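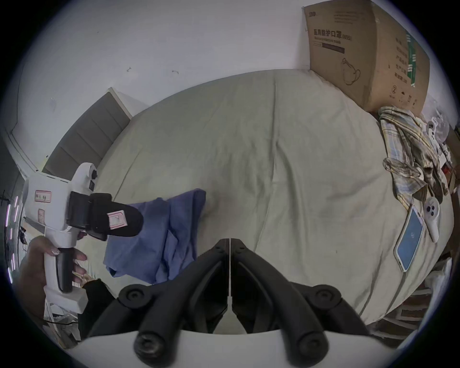

"Which shirts are you taking to Skendberg?" Ilse asked from the hall.

"The blue one and the plaid one," said Andri. "The rest can stay."

She came in and sat on the corner of the bed. The fitted sheet had come from Baptiste in July, and he still hadn't learned to pull it straight.

"You said that about the last place. Then you called me and I mailed you 3 sweaters."

"That was a cold spring."

"It cost me 70 to send them."

He laid the blue shirt out and turned the neck toward him, the way his mother had done it, and folded one sleeve in. It slid back. He had never been good at long sleeves -- the plaid had taken him two tries.

"And the mask box?" Ilse asked.

"Books, I thought. It's a good strong box."

"You won't be able to lift it full of books, Andri Moser."

He thought about the stairs and decided she was right. The books could wait.
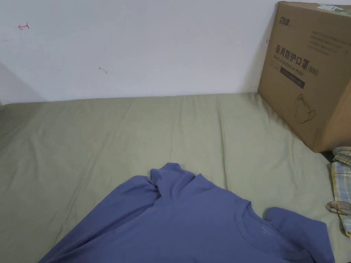
Room 412

The key was in an envelope with his name spelled wrong. Andri put his case on the bare mattress and opened it. The blue shirt was on top, folded much better than he had folded it.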